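Kitchen table tasks, Oct 25, 2018

Can a single arm clear a table yet? The Vasow group has been asking since June, with a short list of chores: fetch, put away, wipe. Wiping is not covered on this page. Fetching works on rigid objects and is slow. Putting away depends on where the last object ended up — still the weak point. Grasp planning is limited to two attempts per object before the run is logged as failed.

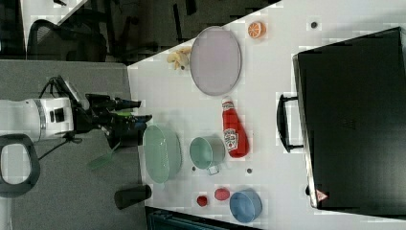
Gripper near the green spatula. Ketchup bottle on its side.
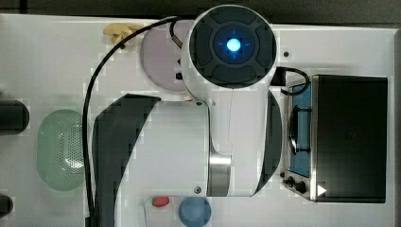
Arm over the table, oven to the right, colander to the left.

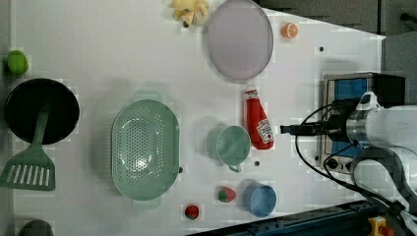 Gripper extended towards the ketchup bottle, from the oven side. 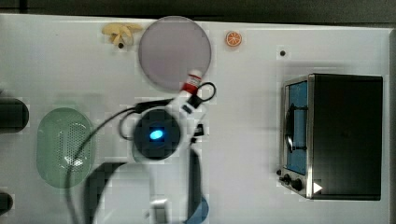
Bottle with a red band, close to the wrist.

Seraina Baumgartner wrote in to object that a chore is finished only when a person need not check it, and that by this measure she would want 1,000 unattended runs before letting any machine near her own dishes. The log stands at 27.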